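Back from the Makness open day, typing this on the train so excuse the mess. Queue out the door, coat still soggy, no coffee left by half ten.

Best bit by miles was the pick-up bench. Sławomir Bednarek ran it, very patient, letting kids shout out what the arm should go for next. 31 tries while I stood there and I'd happily have stayed for more. It's slower than I expected — and much quieter. Missed the Takagi talk completley because of it. No regrets.

Somebody asked for the snowman, so in went the jaws, green hat, stripy scarf and all.

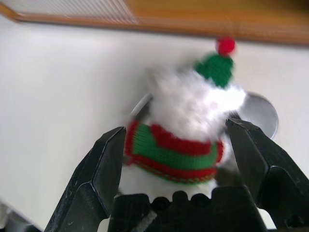

Elsa Nieminen reckoned the soft things are far harder than the boxes, as they squash differently every go, and she'd want to see it do a wet sock before she was impressed. Fair.

Next one's in April at Winidby. Going, if the trains behvae.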